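**Ticket:** Compressor starts too often when no air is used
**Site:** Urnlow, main workshop
**Equipment:** Stustanar screw compressor, Sikstead refrigerated dryer, receiver tank, ring line with Savchuk push-in fittings
**Opened:** March 24, 2021
**Status:** Open, waiting for part

## Problem

The compressor starts again and again during the lunch break, when all the air tools are disconnected. It stops at 116 psi, as it should, and starts at 100 psi, also as it should. Between the two there are only 10 minutes. In November, when the dryer was installed, we could eat the whole lunch without hearing it start.

The pressure at the work places is good. Nobody on the shift has complained about weak tools, so I don't think the compressor itself is weak. My opinion is that we lose air somewhere, and I would like to have this confirmed before we pay for a service visit.

## What I have checked so far

**Compressor.** No alarm on the display. Oil level is in the middle of the glass. The intake filter was gray and I have changed it, but it made no difference to the starting. The hours on load have grown more than I expected for this season.

**Pressure switch settings.** I compared them with the sheet inside the cabinet door. They are the same. I did not change anything.

**Receiver tank.** I closed the outlet valve of the tank during the break and watched the gauge. The needle stayed in its place and the compressor did not start. From this I understand that the tank, the safety valve and the check valve are tight. The leak must be after the outlet valve.

**Dryer.** The automatic drain on the Sikstead opens with the normal short noise. After it closes I can still hear a very soft hissing if I put my ear close. I put soap water on the drain outlet and it made small bubbles without stopping. I took out the strainer, found brown dirt in it, washed it and put it back. After this the bubbles are fewer but they have not disappeared.

**Ring line, north wall.** I went along the line with the soap bottle. One Savchuk elbow above the workbench was leaking strongly. The hose end was cut at an angle and did not sit well on the seal. I cut it again straight and pushed it in until the stop. No bubbles now.

**Ring line, south wall.** All joints are good. One quick coupling leaks when nothing is plugged in, and it becomes quiet when a hose is plugged. I have put a blue tape on it and asked people to use the next one.

## Result after these repairs

I repeated the lunch break test. The compressor still starts, but the waiting time is longer than before. It is better, but it is not the same as in November.

One thing confuses me. When I close the valve before the dryer, everything is tight. When I open it and close the valve after the dryer, the needle falls slowly. So a part of the loss is surely in the dryer or its drain. But when I open the ring line too, the needle falls faster than I can explain with one coupling. I have not yet checked the branch which goes to the east part of the hall, because its shutoff valve is high and I need the platform lift for it.

## Reply from Stustanar support (copied from e-mail)

> The switching points you report are normal for this model. Your test with the closed outlet valve is the correct one and it shows no fault on the compressor side. Please replace the seal kit of the dryer drain, as a washed strainer will not help if the seat is scratched. We also ask you to check the remaining branch with the shutoff valve closed, and to send us the load hours before and after.

## My answer

Thank you for the quick answer. I have ordered 2 seal kits from Sikstead, so that one stays in our cabinet. I wrote down the load hours from the display this morning, before the first shift. I will do the same when the kit is installed.

The east branch is the next one to test. I will close the branch at the top valve and repeat the test with the same waiting time.

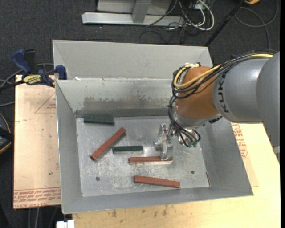 ## Still to do

- Install the seal kit in the dryer drain and test with soap water
- Book the platform lift and check the joints of the east branch
- Replace the coupling with the blue tape on the south wall
- Repeat the lunch break test and send the load hours to Stustanar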